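Notebook, July, bench 2
Demos for the thin strip pick-up, remote control

Started 09:40. Vinzenz Frei on the leader arm, me on the laptop and resets. Arm is the Plikard, soft fingers still on from last week. Task is the same as before: approach the strip from above, close on it, lift, put it down on the left side of the counter.

Got 62 demos saved before lunch. Threw out 11. Most of those were Vinzenz closing too early and pushing the strip sideways, then chasing it. We agreed that if the first close misses, we stop and delete. No rescues in this set. Tadeusz Kaczmarczyk wants a separate set with rescues later and has a folder ready for it.

Things to note:

Latency on the Prasden link was fine until 11 or so, then it got jumpy. Restarted the bridge, fine again. Didn't look into why.

Hand guiding is no good for this one. I tried 8 runs pushing the arm directly and my sleeve or hand ended up in the wrist view in most of them. Also the last bit down to the surface is jerky when you hold the arm by the elbow. Remote only from now on.

Vinzenz steers from the wrist view alone for the last part and says he can't judge height from it. He goes by the shadow between the fingers: when it gets dark there he slows down. I checked the logs and his speed does drop near the end, but at a different height each time. Could add a height readout to the screen. Ask Tadeusz if he minds, he may want the operator to see only what the policy sees.

Reflections are the other problem. The strip changes look along its length and the stone is speckled, so the edge is easy to lose. I turned the lamp a bit after demo 30. Wrote the change in the log so we can split the set there. 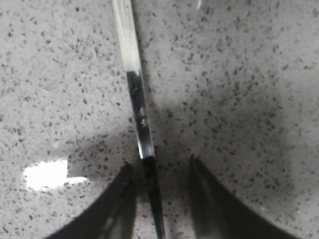
Wrist view on approach, strip between the fingers. Glare patch on the stone at left.

Disk count is 1343 episodes over all tasks, this one included. Copied to Heltovum, checksum OK.

Next: same task with the strip turned the other way, then a first training run overnight. Rename the discarded files before anyone syncs.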